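The Long Shift: Inside Culside

Culside puts the player in charge of a harbour town in the years after its fishing fleet has gone. The council has money for one season of repairs, and the game opens in October with the sea wall already failing. Each decision is made at the town hall table, then carried out street by street.

The studio behind it, Dandix, employs 12 people and has spent most of its history on puzzle games. Its lead designer, Huw Gough, describes the new title as a strategy game for players who dislike war. There are no rival armies. The opposition is weather, debt and a population of 316 residents, every one of whom keeps a record of promises made to them.

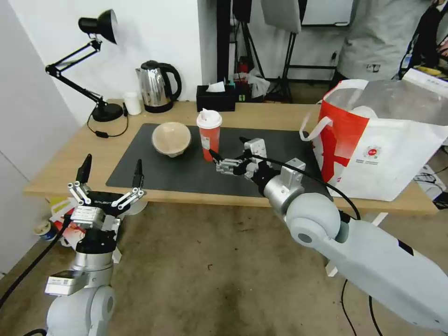 A town that remembers

Residents do not forget between seasons. A baker refused a loan in the first year may close her shop in the third, and her neighbours will vote accordingly. The system, known within the studio as Sumuvow, tracks around 100 separate grievances and favours for each household.

It is at its best in the public meetings, which are tense and often very funny. It is less convincing in the late game, when the list of petitions grows long and the menus struggle to keep up — a fault the studio has acknowledged and intends to address in its first update.

Culside will be released for home computers in the spring. A console edition is planned, although Dandix has not yet set a date for it.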